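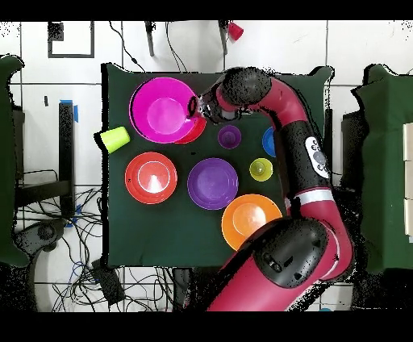

# Zomico color names list

3 min read

Word list of everyday color names, with the shades people argue over. Plain text, one name per line. Made for a paint shop lookup, grew a bit.

## Whats in it

- names.txt, the main list
- pairs.txt, names that get mixed up (magenta / hot pink, lime / light green, orange / red-orange)
- skip.txt, names we threw out, one reason each

Tab separated where there is more than one column. UTF-8. No header row, sorry, the Andus import chokes on it.

## Where the names came from

Paper forms from the Cowie shop counter, collected in September. Customers wrote down what they'd call a swatch, own words. Then typed in by hand by Evander Chisholm and checked against the old Ristov card set. Spelling fixed, nothing else. "Greenish dark" stayed in. So did "plum but sad".

15 swatches per form. Each form was read by 2 people, and if they couldn't agree on the handwriting the line went to skip.txt.

## Pairs file

The useful part imo. Column one is the name, column two is what somebody else called the same swatch. Order doesnt mean anything. Red and orange are the messiest, the line between them moves with every form. Purple vs violet is nearly as bad. Blue is fine.

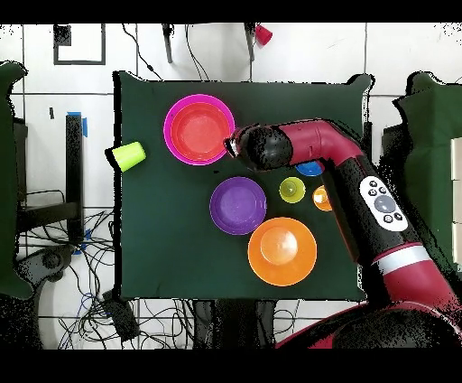 Magenta, red-orange, purple, blue, lime, orange on dark green.

Note on backgrounds: swatches were shown on white card only. A name given on white may not hold on a dark cloth or a wood counter. Didn't test. If you do, send the forms over and I'll add a column for it.

## Known problems

- browns are thin, only 3 swatches
- "peach" and "salmon" were swapped in the first upload, fixed 2019-04-02
- some names have a trailing space, strip before matching
- gray / grey both appear in skip.txt, only gray in names.txt
- no metallics at all
- pink is split in 2 (pink, magenta) and people used them loosely, so check pairs.txt before you trust either one

Pink next to orange gets its own block at the bottom of pairs.txt. Lots of disagreement there, I left all of it in. 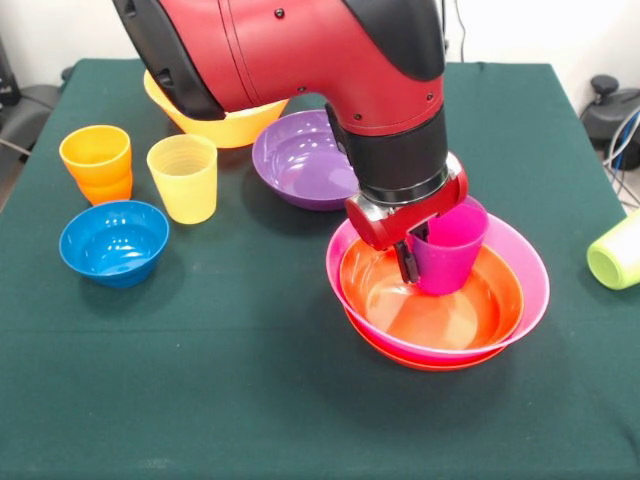 ## Use

Use it for whatever. Credit is nice. Dont use it to match actual paint, the names are opinions and the shop will not take the can back.

Fixes go to Evander with the line number and the file name. New names need a swatch with them, otherwise they sit in the tray untill I get one.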